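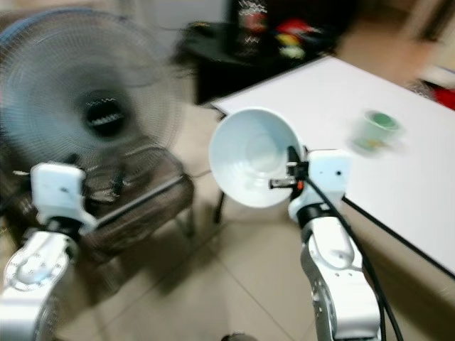
Standing fan in the ground-floor workroom.

Cevov Tenants' Summer Cooling Program
Progress report to the Polinen Fund, second period
Prepared by Amparo Valcárcel, program manager

Work done this period

The program lends standing fans to older tenants in the Cevov buildings and pays for small repairs that help keep apartments cool. The grant covers 200 households. At the close of the period 164 had a fan, and the rest were on the delivery list for the coming month.

Deliveries went more slowly than planned in the first weeks. The supplier, Stidetti, sent the first order in two parts, and the second part sat at the depot while the invoice was corrected. Senad Todorova took over scheduling after that and moved deliveries to the late afternoon, when more tenants are home. Missed visits dropped from 31 in the first month to 9 in the second.

Window repairs are ahead of schedule. Most of the jobs were stuck sashes and broken cords in the Šimko Street building, which has the oldest windows of the four. Tenants on the top floor there had been unable to open their bedroom windows for two summers. The landlord agreed in writing to pay for glass wherever a pane had to be replaced, so the grant has paid only for labor and hardware.

Home visits

Each household gets a visit at the time of delivery and a phone call two weeks later. On the visit we go over where to put the fan, when to shut the blinds, and who to call if someone feels ill in the heat. The printed sheet was too long and few people kept it. We cut it to one page in larger type and added the building manager's night number.

The phone calls brought up something we had not planned for. Several tenants were not running their fans because they were worried about the electric bill. We now leave a card showing the cost of eight hours' use at the current rate. Callers report that the question comes up less often, but we don't yet have enough follow-up calls to say whether people are using the fans more.

Spending

Fans and delivery are within budget. The repair line is underspent by $2000, mostly because of the landlord's share of the glass. We ask the Fund's permission to move this amount to blinds for 20 west-facing apartments on Šimko Street. A quote is attached. Translation of the one-page sheet cost more than expected and was covered from the printing line.

Problems still open

The storage room at the depot is available only until the end of December. Fans returned at the end of the season will need a dry place for the winter, and we have asked the landlord about the old bicycle room. No answer so far.

Returns are also unsettled. The loan form says fans come back in the fall, but many tenants would like to keep theirs. We would like to discuss this with the Fund before letters go out.

Next period

Finish the remaining deliveries, complete the last window repairs, and start the closing survey. Senad Todorova will send the survey questions to the Fund for comment before they are printed.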